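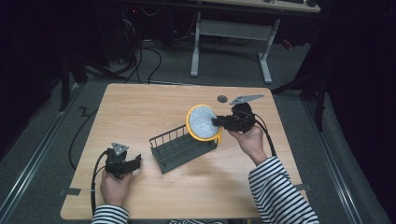 Ticket 1517: Right gripper drops samples during demo runs
Opened in May by: Demo Support, Mitier
Status: Resolved, monitoring
Site: Cania visitor room, open day setup

09:10
Reported by the site team at the second rehearsal. Right hand-held gripper shows closed in the Uvance session window, but the recorded jaw width stops updating partway through a pick. Left gripper unaffected. Visitors are due at 13:00 and the station is the third stop on the tour.

Task at this station is short: pick the round scrubber, move it over to the wire dish rack, set it down, release. One operator, both grippers held, right hand does the pick. The left gripper stays open and empty until the operator needs it to steady the rack.

09:25
Asked for logs. Received 179 recorded episodes from the rehearsals. Width freezes on the right side in 101 of them. No freeze on the left in any. Pose data is continuous on both sides throughout, so tracking is not the problem.

09:40
Checked the usual causes.
- Session restarted, no change.
- Firmware matches on both grippers.
- Calibration rerun with jaws fully open and fully closed. Values normal while the gripper is held still.
- Room lights at full and at half. No difference.

10:05
Swapped the left and right cables at the host end. Fault moved to the left gripper. Swapped back, fault returned to the right. Port and gripper ruled out. It's the cable.

10:20
Site has no spare of the same length. The Ackermann kit in the next room has one that is shorter. Told them to try it for a bench check only: 20 slow picks, then 20 at normal speed. No freezes. It is too short for the tour layout because the operator can't reach the far end of the table without pulling on the connector.

10:45
Looked at the cable path with the site lead on a call. The right cable was running down the side of the table with no strain relief, and each time the operator lifted the scrubber, the connector took the load. The freezes in the log line up with the lift, usually inside the first second. Cable flexed by hand near the plug: width value stuck at 170 and stayed there until the cable was let go. Reproduced four times.

11:15
Replacement sent over from the Mitier store. Instructions given to site:
1. Power down the right gripper before unplugging.
2. Fit the new cable and leave a loop of slack at the wrist.
3. Fix the cable to the table leg, low down, clear of the operator's knee.
4. Keep it off the walkway. Visitors stand on that side.
5. Rerun calibration for both grippers, right first.

12:10
New cable fitted. Site ran 30 episodes, no freezes. One failed pick where the scrubber slipped, but width data was complete, so that one is grip position and doesn't belong to this ticket. Advised closing on the rim with more of the jaw.

12:20
Site asked if the 101 bad episodes can be repaired. No. The missing width can't be rebuilt from pose. Marked as excluded in Uvance, not deleted.

16:40
Open day finished. Roughly 60 further episodes recorded, some by visitors. One freeze reported on the right side at 14:50. Log shows it was a session timeout during a tour changeover and both sides stopped together. Not the same fault.

16:55
Old cable tagged and going back to Mitier for a continuity test. Ticket stays in monitoring until the result is in. Site to order two spares at full length and store one with the demo kit.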